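4.2 What the comms people told me

I came to these interviews with a bit of a bias, and I should own up to it. Before I started my doctorate I spent years writing staff newsletters, so when Rebecca Mancuso at Livik told me her team had stopped sending theirs, I very nearly argued with her on tape! (The transcript has me saying "really?" twice.)

Her reasoning was pretty sound, though. Livik had 1,767 staff on the mailing list when I visited, and 1,052 of them worked shifts with no desk and no work email they'd bother checking on a Sunday arvo. The newsletter was written for head office, by head office. She swapped it for a short talk at shift handover, given by the supervisor from a single page of notes, and kept the intranet for policies and pay queries.

Flollo went the other way. Brunello Barbieri runs corporate affairs there with a team of two, and he reckons a written record matters more as a company grows – people want to be able to go back and check what was promised. His 400 staff get one email a fortnight, signed by whoever wrote it. I liked that last bit a lot, and so did most of the employees I spoke to, who could name the author of the latest one without looking it up.

What struck me going back over my notes was how little either of them talked about channels once we got going. They talked about who was trusted to speak. Mancuso put the supervisors through a half-day of media-style coaching, and Barbieri lets his writers disagree with the executive in print, within limits he was a bit cagey about. I've coded both under "delegated voice" (see my scheme in Section 3), though I'm still not sure the label fits Flollo all that well.

Figure 2. Robotic arm and gripper over a white tabletop, with metal tongs to the left.
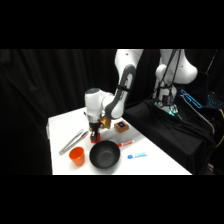 4.3 Timing and the September restructure

Both companies announced job changes in September, which gave me a handy comparison I hadn't planned for.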